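Trukamcombe holder fault

The Trukamcombe holder fault was a recurring failure at the Lodora automation workshop, in which a robot told to return a cordless drill to its holder would sometimes press on long after the drill had arrived. It was first logged in September by Anca Iordache, under the heading "Keen".

Background

Lodora used a bench cell for tool handling and small parts work. The control software, Vudusa, judged a drill to be seated once the gripper had travelled a set distance. Whether the drill agreed was not consulted.

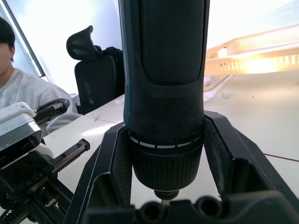
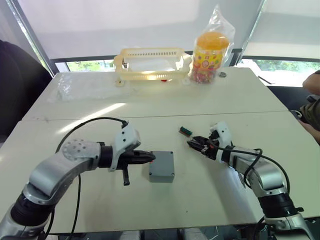
Fault

In 13 of 115 logged returns, the bit met the holder early and the arm carried on downward, reaching up to 700 newtons before the drive tripped. Vudusa recorded all 13 as successful. Three holders cracked, and were listed in the stores ledger as "retired".

Cause and response

Emilian Radu traced the trouble to a height offset entered in the wrong colour-coded field, a scheme introduced to prevent exactly this. The fix added a force limit and a stop on unexpected contact. Staff were also asked to keep clear of the bench during returns, a rule already printed in the manual.

See also

Gaete offset table
Protective stop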